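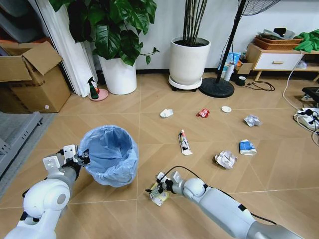 Floor, mid-morning. Bin has a fresh bag at least.

17 December 2018

OK so quick one today, I have 2 loads of stuff to get out of here before the trash goes and I'm typing this standing up.

We are still not unpacked. I know. We moved to Rurnham in September and I told everybody we'd be done in a couple weeks, and here I am in December with a box by the curtain that I have walked past so many times I stopped seeing it. Flaps open. Label still on the front. I take one thing out, I put one thing back, I go make coffee.

Anyway the litter. This is what happens when you "just leave it for now." A wrapper misses the bin and you think I'll get that in a sec. Then there's a tissue. Then a ball of paper, then a bigger ball of paper, and by the end of the week the floor looks like the parking lot after a ball game. The toothpaste tube I can explain least of anything. It's squeezed flat, it was done, and the bathroom is not even next to this room. Somebody carried it in here. Possibly me.

The good news is the floor itself. I go on about this floor too much but I love it. Light tan tile, laid in that herringbone zigzag, and it was the first thing I noticed when we came to see the place. The kitchen was bad and the closets were worse and I stood there looking down going yes, fine, where do I sign. Crumbs hardly show on it (good and bad). White paper shows like crazy. So if you're a person who drops white paper, be warned.

Sweeping it is a pain, by the way. I tried going straight across and the dust sits down in the grout. Going along the zigzag works better, then a second pass the other way. Takes longer. I have not found a shortcut and if you have one please tell me, comments are open again.

The bin. So the blue bags are from Gullix, they come on a roll, 43 to a roll which is such a weird number?? I figured I'd hate them because they're thin. But they fit the round bin with enough left to fold over the rim, and folding it over is the whole trick, the old ones kept sliding down inside and then you're fishing around in the bottom of a wastebasket for the edge of the bag. Gross. These stay put. I've had 2 rip on me so far, both times my own fault, I was stuffing cardboard in.

I also switched to putting the new bag in BEFORE I pick anything up. Used to be I'd gather a big armful, walk to the bin, find no bag, put the armful down on the nearest flat thing, and that's how the windowsill got like that. Now it's bag first. Then wrappers, tissue, paper. Cans go in a seperate bag in the hall for recycling, and clean cardboard goes flat behind the door until somebody takes it down.

What's next on the list, mostly for me:

The box. Really. I'm going to empty it onto the bed so I can't go to sleep till it's dealt with. Half of it is cables and the other half is papers from the old apartment, I think, going by the top layer.

The gray rack in the corner. It was going to be for shoes, then for plants. Right now it's for nothing. It needs to go up against the wall properly or go out.

The panels leaning up in the back corner. Those stay till after the holidays, I'm not moving them again, my shoulder hasn't forgiven me for the first time.

The curtain needs a wash and probably needs hemming, it goes all the way to the floor and picks up everything. I keep saying I'll measure it. The Jorno hooks it came with are the fiddly kind so taking it down is a twenty minute job and putting it back is more like an evening.

Oh and I did finally add up what we've spent on the apartment since the move, paint and hooks and bags and the new shower head and all of it. $1,993. I had to sit down. That's with doing everything ourselves! A good bit of that was takeout from Boonyarit, if I'm being fair, which I filed under "moving costs" and I will keep filing it there. The green curry is the only reason the bedroom got painted.

So that's where we are. Family gets here next week and I would like them to see tile and no toothpaste. I'm not going for fancy. Floor clear, bin emptied, one box gone, clean towels if I can find which bag the towels are in.

Will try to post again before the holidays but no promises, still have teh tree lights to untangle and nothing's wrapped. OK going. Truck comes at noon and I can't find my other shoe.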